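Parts handling: table covers

The worktables at Hokham now have blue covers, fitted before the February sorting run. Round mechanical parts go near the middle of the surface, clear of the table edge. Handle one part at a time and return it to the cover before taking the next. Covers are wiped at shift change and replaced after 60 shifts. Spares are stored with the Rekness trays. Report tears or lifted corners to Carleen Doolan.
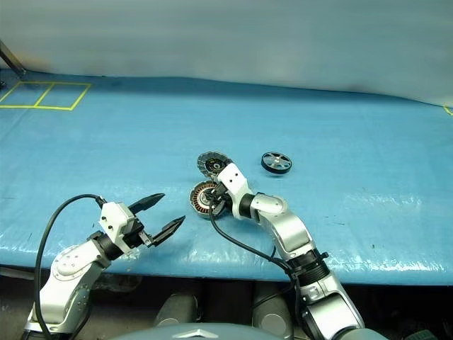 Three round parts on a blue-covered worktable.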